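Section 2. Installing the Drurkell Power Bank Cabinet

The Drurkell cabinet stores and recharges portable power banks for use in customer areas. Installation should be carried out by two persons. Read this section in full before connecting the unit to the electrical supply.

2.1 Positioning the Cabinet

1. Select a level, dry surface near a grounded wall outlet. Do not use an extension cord.
2. Leave the rear vents clear on both sides.
3. Fasten the cabinet to the wall with the bracket supplied.

CAUTION: The cabinet must not be placed where water may reach the base plate — this includes floors that are washed down daily.
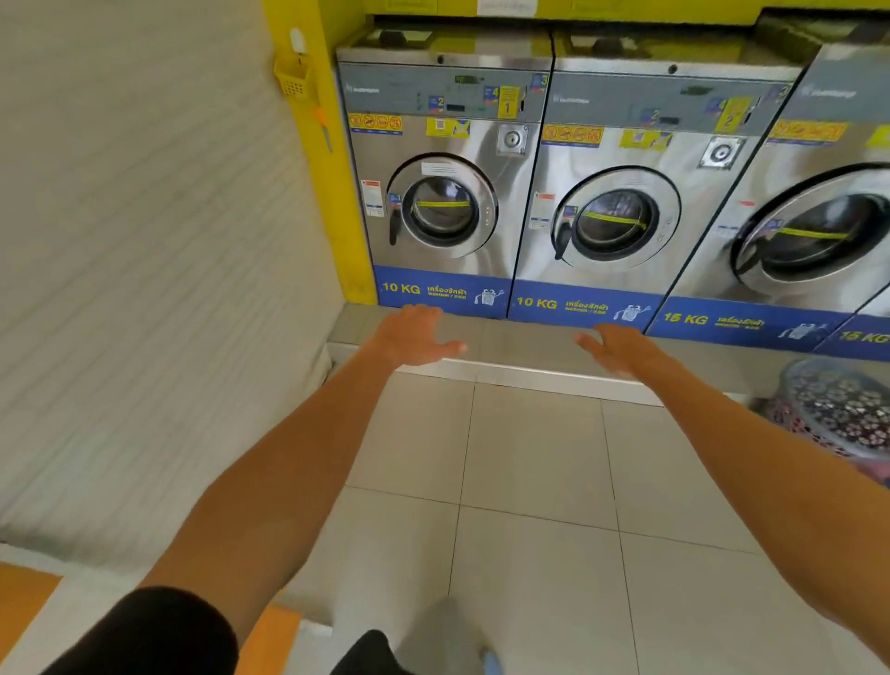
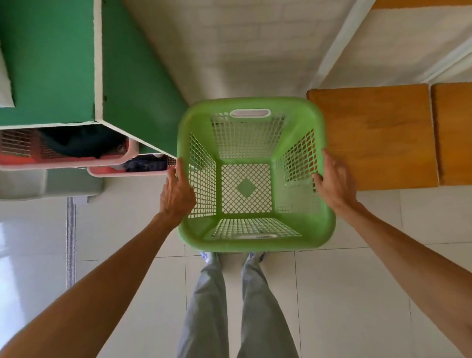

2.2 Connecting and First Charge

1. Confirm that the power switch is in the OFF position.
2. Insert the power cord fully into the rear socket, then into the wall outlet.
3. Set the switch to ON. The status light shows amber during the self-test and green when the cabinet is ready.
4. Insert the power banks one at a time, with the contacts facing down. Each slot locks when a power bank is seated.
5. Allow all power banks to reach full charge before opening the cabinet to customers.

NOTE: If the display shows code 53, a power bank has been inserted the wrong way around. Remove it and insert it again. Code 332 indicates a blocked vent.

CAUTION: Use only Praremis power banks. Do not insert a power bank that is swollen, cracked, or leaking.

Record the serial number on the inside of the door before proceeding to Section 3.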